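Courses > Measurement Methods > Handouts > Weighing by Difference

Print this page | E-mail this page

MEASUREMENT METHODS
Handout 9: Mass, Tare and Weighing by Difference

Students are expected to have read this handout before the laboratory session on Tue 29 November. The session follows the order of the sections below.

1. Mass and weight

Mass is the quantity of matter in a body. Weight is the force that gravity exerts on it. An electronic balance responds to force and converts the result to mass by means of a stored calibration. A balance calibrated in one location must therefore be recalibrated after a move. Readings are recorded in grams throughout this course.

2. Vessels

The vessel must be clean, dry and at room temperature. A warm vessel sets up air currents and reads low. Graduation marks on a beaker serve as a guide to volume only and must not be used for quantitative work.
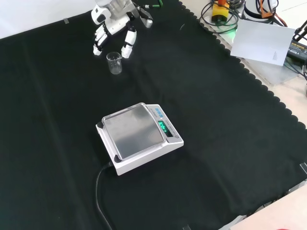
Fig. 1. Small glass beaker and digital scale.

Weigh the vessel, add the sample, and weigh again. The mass of the sample is the second reading minus the first. Where the vessel reads 23 g and the filled vessel reads 200 g, the sample has a mass of 177 g.

3. Recording the reading

Write down every digit shown, including final zeros. Do not round at the bench. Corrections are made with a single line through the old entry, and the original figure must remain legible.

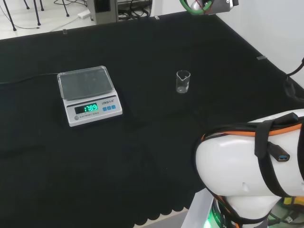
Fig. 2. Electronic scale with a display reading of 178.9.

4. Zero and drift

Record the zero before and after each series. A small residual value with nothing on the pan is common and should be entered in the notebook with its sign. If the two zeros differ, apply their mean as a correction.

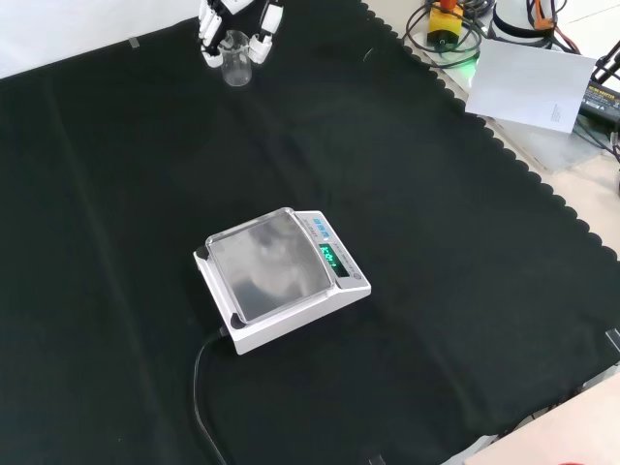 Drift over a long series is treated in the Prillen worksheet, issued in October. Students in the Risum section should complete problems 2 and 9 and submit them with the laboratory report. Late reports are accepted only with written permission from the course office.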